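Keeping Bread at Home: notes for the Latport talk
13 Dec 2018
By Philomena Lynch

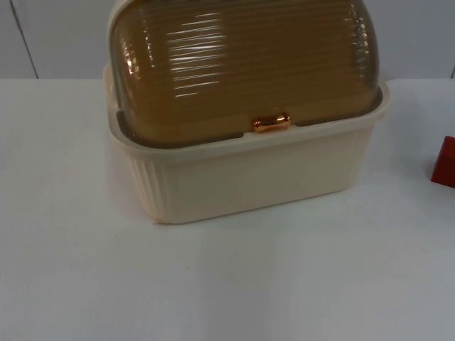

Bread box with a ribbed roll-top lid.

Slide 1. Thank the library. Two parts tonight, questions after each.

Slide 2. Staling. Starch firms up as the loaf ages, even when it's well wrapped. The fridge speeds this up. The freezer stops most of it. Ask who keeps bread in the fridge.

Slide 3. Crust. Paper keeps it crisp for a day. Plastic softens it. Mention the Flendden rye, which keeps for up to 2 weeks if you leave it whole.

Slide 4. Mold. Wipe out crumbs weekly, vinegar and water, dry fully. Throw out the whole loaf, don't cut around it.

PAUSE, water.

Slide 5. Using old bread: crumbs, soup, pudding. Pass out the recipe sheet. The oven timing on the back is for thick slices.

14 shares
2 comments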